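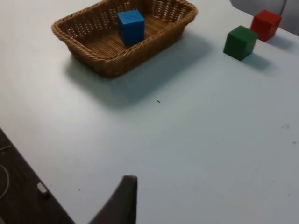

Bench notes, October – toy blocks and storage basket

Started 10:00. Blocks are the Iltora set on loan from Rehema Mfinanga, basket is the rectangular wicker one from the Horketti order. Purpose of the session: decide whether the woven basket can replace the lidded tubs in the play corner, and look over the paint before the set goes back out.

State at first entry: blue in the basket, toward the far wall. Green and red still on the tabletop to the right, red the closer of the two to the far edge. Move red inward before anything else; the drop from this table is onto bare wood.

Paint

Blue: grain shows faintly through the color, edges slightly rounded. No lifting found with a fingernail. Dry cloth, then damp cloth, no transfer on either.
Green: same test, no transfer. One corner feels sharper than the others. Two passes with fine paper, wiped down. Not repainted.
Red: slight transfer on the damp cloth, none on the dry. Repeated with a clean cloth and got the same result, weaker. Set aside for Igor Pawlak, who has the Busow sealer.

Basket

Sides are open lattice, small rectangular gaps in rows. The gaps are much smaller than a block, so nothing in this set can get out through the side. Smaller pieces are another matter. The Mwakalinga pegs went straight through when tried, and they should stay in a tub.

Rim is rolled and braided. Ran a nylon stocking around it to find loose ends – one snag on the outside of a short wall, trimmed flush and rubbed with a candle stub. Second pass clean.

Floor is a denser weave with parallel ridges. A block put down flat sits level. A block dropped in from rim height lands on an edge more often than on a face, then settles against the nearest wall. Sound is noticeably duller than in the tubs, which was Mwende Mwaipopo's main complaint about them.

Dust goes through the sides but stays in the floor. Shaking upside down gets most of it, a stiff brush along the ridges gets the rest. Brushing across the ridges only pushes it deeper.

Load

Blocks weighed together on the kitchen scale with sand bags added to 1,000 g. Lifted by the rim at the short walls, 53 lifts, no creak and no visible spread at the corners. Lifted by one long wall only, the rim bows. Label should say to use both hands.

Open

– Red: seal, leave overnight, repeat damp cloth.
– Ask Dennis Lukumay whether the other 6 baskets have the same rim. Snag check on each if so.
– Felt pads under the floor? The weave may mark a painted shelf. Not tested.

Packed up. Blue and green in the basket on the middle shelf, red in the tray by the sink with a tag on it.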